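README: Kasport open day recordings
What's in the folder, how it got made, and what to watch out for
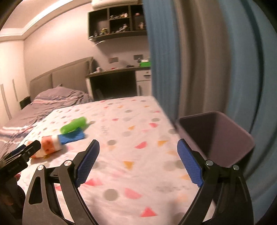 Ruoxi Zheng wrote to me after the first upload to ask whether visitors really did the grabbing themselves, or whether we did it all and they stood and watched. Fair question! They did it themselves. We showed each person the tool for a couple of minutes, handed it over, and let them go.

So, what is this? Kasport is the set of recordings we made during our open day in October. Visitors worked with hand-held grippers, the kind you open and close with your own hand, with a camera riding along. The usual job was to pick small things up off a patterned sheet and put them in a bin. The folder has 74 recordings and takes up 40 GB, so please don't download it over your phone (I did, and I regret it).

What people picked up
Small household stuff, mostly. There's a bright green cylinder with rounded ends, a flat blue textured thing that folks kept calling "the packet," and a white bottle with an orange-red label. The bottle was the crowd favorite. Lying on its side it likes to roll, and you could hear the groans from the hallway.

We used a home setting on purpose. The sheet has triangles, half circles and dots all over it, and there are curtains, a desk and a bed nearby, so if your model only likes clean gray tables, it's going to have a bad time. I think that's good for it.

Folders
skerow/ has the one-handed tries
landel/ has the two-handed tries, one gripper per hand
nava/ has practice runs, including mine, which are bad

The names don't mean anything. Leopoldo Solís picked them off a list and I never got around to changing them.

Things to know before you use it
Drops are left in. So are the pauses where somebody stopped to ask me a question. The audio is gone, so you'll just get a gripper hanging in the air for a while. The labels only give the object and whether it ended up in the bin. I typed them by hand the same evening, and 2 recordings in landel/ still have no label at all.

The blue finger pads show up in a lot of the footage, and they're a handy thing to track if you want to know how wide the jaws are.

Changes
2025-10-28: fixed the swapped left and right tags in landel/ (thanks, Ruoxi)

Still to do: label those last ones, and write a proper loading script. If you've already written one, send it over and I'll put it in the folder with your name on it.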